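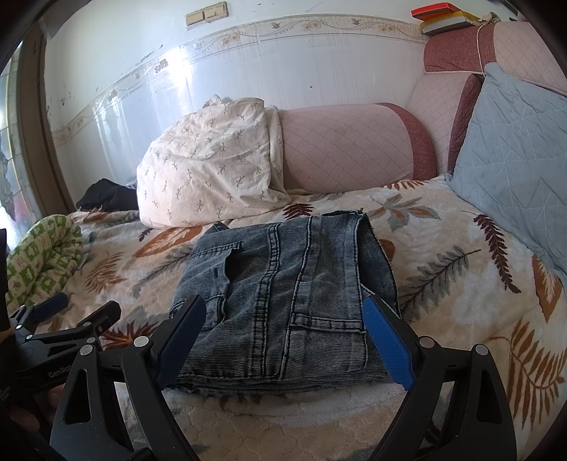
*Cord jeans, folded down to a rectangle, on a leaf-print blanket.*

The woman who runs the Edley folding evenings does not like the word "decluttering". She says it makes people think of skips. What she teaches, in the room over the wool shop, is how to fold clothes so that they stay folded, and she charges £14 a head for it, tea included.

I should say that I went to see her in a poor frame of mind. I have owned trousers for a long time. They have been hung over chairs, stuffed in drawers and left on the landing, and they have gone on working as trousers. I could not see what there was to teach, and I said so before my coat was off.

"Fine," she said. "Show me how you do a pair of jeans, then."

She had a pair of mine out of my bag before I could argue. I folded them in half, leg on leg, then in half again, and again, and put them on the table. She picked them up by one corner. They fell open.

"That's a pile," she said. "A pile is only tidy until you want the thing at the bottom."

Her own method begins with the jeans laid flat, one leg over the other, back pockets outwards. The bit of the seat that sticks out gets tucked in so that there is a straight edge all the way down. Then the hem comes up to just short of the waistband, and what is left is folded in thirds. With heavy denim she presses down hard with her forearm at each turn. With corduroy she doesn't.

"You'll flatten the ribs. Cord wants to be patted. If you lean on it you get a shiny stripe across the thigh and it never quite goes."

Never? I asked whether she had tested this. She had not. She had a pair of brown cords in the eighties that went shiny, and that was enough for her. I suggested that they might have gone shiny from being sat in. She thought about this for longer than I expected and said, "They might."

She is better when she is talking about things she has plainly done hundreds of times. Raw hems, for instance. A frayed edge should be folded to the inside if you can manage it, she says, or it catches on whatever goes in next to it and pulls out longer. I asked why the fray matters if the jeans were bought that way.

"It's meant to be that long and no longer. My niece had a pair that ended up halfway to shorts."

And does it matter if the finished bundle is a bit skewed? I had expected a lecture here. The people who sell this sort of thing usually care a great deal about corners.

"No. Cord never sits dead square, it's got a mind of its own. If it's going in a drawer, the drawer straightens it."

The drawer is where we disagreed most. She files her clothes upright, like records, so that each one shows its top edge. I have seen this done on television and have never believed in it. Take two pairs out and the rest slump over. She concedes that this happens. Her answer is a shoebox lid, stood on its side as a wedge, moved along as the drawer empties. It is a decent answer, though it does mean that the system for saving trouble now has a moving part.

"You don't have to do it," she said. "I've had people come for the evening, go home and carry on exactly as they were. They had a nice time."

She worked for 20 years in the stockroom at Carré, the ladies' outfitter in Brutham, which closed when the lease ran out. Everything there was folded round a sheet of card, the card was slid out, and the garment was expected to stand up to being handled by customers until it sold. She still has some of the card. She doesn't hand it out in class, on the grounds that people get attached to it and then can't fold without it.

When the shop went, she did a year at the Curport holiday flats, changing beds. It left her with strong feelings about where folding should be done, and this was the part of our talk that I found hardest to dismiss. She does hers on the bed. Most of the advice I had read said to use a table, and I put it to her that a mattress gives, so nothing can come out flat.

"It gives a bit. But who's got a table free? You've got a bed. And you've got to clear it to get into it at night, so the job gets finished. If you do it on the dining table it's still there when you have your breakfast."

She likes a blanket on top, pulled tight, and doesn't care what is on it. She does care about pillows. They go up at the head end, out of the way, and they don't need to be straight while you are working. People waste ten minutes making the bed beautiful, she says, and then put the washing on it.

I asked about rolling. There is a school that says you should roll everything, and it has won over a good many people with suitcases.

"Rolling's all right for thin things. A cotton cloth, a scarf, pyjama bottoms. It'll hold itself in a tube and you can push it down the side. You roll a pair of cords and you've got a draught excluder."

This made me laugh, and I wrote it down, and later at home I rolled a pair of cords to check. They were no bigger than the folded pair. They did come undone when I let go, so I will call it a draw.

Her claim about space deserves more suspicion. The leaflet for the evenings says a drawer will hold 30 per cent more if it is filled her way. I asked where the figure came from. She said her brother-in-law had done the leaflet. I asked where he had got it.

"I think he just thought it sounded right. It's more in, I'll tell you that. I couldn't swear to the number."

She has since told me that it will come off when the leaflets are next printed, in April. I'll believe it when I see one. To be fair to her, she never used the figure in the class itself, which I sat through the following week. It lasted 90 minutes. A good third of that was fitted sheets, about which she is grimly honest: she folds them into something like a square, puts the lumpy side underneath and shuts the cupboard.

The jeans took up the first half hour. Everyone had brought a pair and everyone's came out differently. The man next to me had a pair so stiff that they sprang open each time he took his hand away, and she told him to wear them more and try again in a month. A woman at the end had got hers very small indeed and was holding them up with one hand, delighted. Mine held together. I carried them home in my bag and they were still a rectangle when I took them out, with only one end sagging.

I asked her, before I left, what she says to somebody who thinks the whole thing is a waste of an evening.

"I ask them how long they looked for their black top this morning."

I said I didn't own a black top. She said everybody owns one, and it's always screwed up against the wall behind the bed.

I have now folded my jeans her way for three weeks. I don't press the cords. The drawer shuts, which it did before, and I can find the grey pair without lifting the others out, which I couldn't. The shoebox lid has been put away somewhere and I haven't gone looking for it.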